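How to get candle wax out of a tablecloth

Scrape first. Everyone wants to go straight for the iron, and everyone then owns a larger stain. Put the cloth in the freezer for an hour, or hold a bag of frozen peas against the wax if your freezer is as full as mine, and lift off what you can with a blunt knife.

Lay the cloth between two sheets of plain kitchen paper. Newspaper will do if you'd like to read the football results at dinner. Iron on low, no steam, moving to clean paper as the wax soaks in.
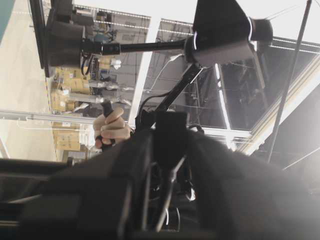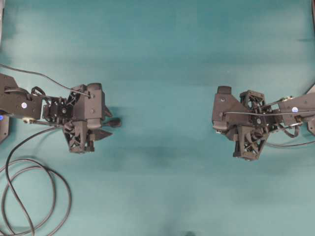
What if the colour of the candle stays behind?
Dab the mark with a little surgical spirit on a white cloth, working from the outside in, then wash as usual. Try it on a hem first.

Wash at the warmest setting the label allows and dry it on the line. A tumble dryer will set whatever you missed, and you will have missed some. Red candles are the worst. My friend Josefina Sepúlveda swears by a second round of ironing and a dark runner down the middle of the table.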